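Three weeks of cloth, and I'm still having fun

Jan 2, 2021

So the cloth set passed 3049 demonstrations right before the break, and I am way too happy about it! The goal is 4000, and back in November, when we had 335 and a lot of sore wrists, I wasn't sure we'd get anywhere near it.

Quick recap for anyone new: Umow is our little project to get an arm to handle soft stuff. We don't program the motions. A person holds the gripper, does the task by hand, and the camera on it records everything. Then the model learns from the pile of examples (and it really does need a pile).

Cloth is the best and worst thing to teach. A box stays a box, but a rag never lands the same way twice, so every single demo starts from a new shape. I love that. Carolina Henriques talked me into crumpling it differently each time and starting the jaws from a new spot, and I wish we'd done it from day one. My first 286 all came in from the same side – guess what the model learned to do.

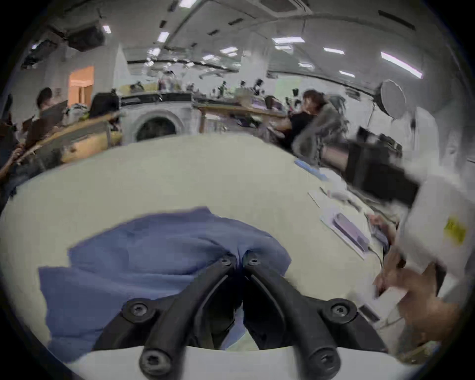 The other thing I've changed is my speed. I used to rush the closing part, and when Verena Hollenstein went through the recordings she threw out a bunch where the jaws shut before the cloth was properly between them. Now I slow down for the last bit, close, wait a beat, then lift. My keep rate is so much better!

Next up is folding in half, which I've been practicing on my kitchen towels at home. If you're collecting your own grasping data and have a good trick for thin fabric, please write to me – I'll try anything.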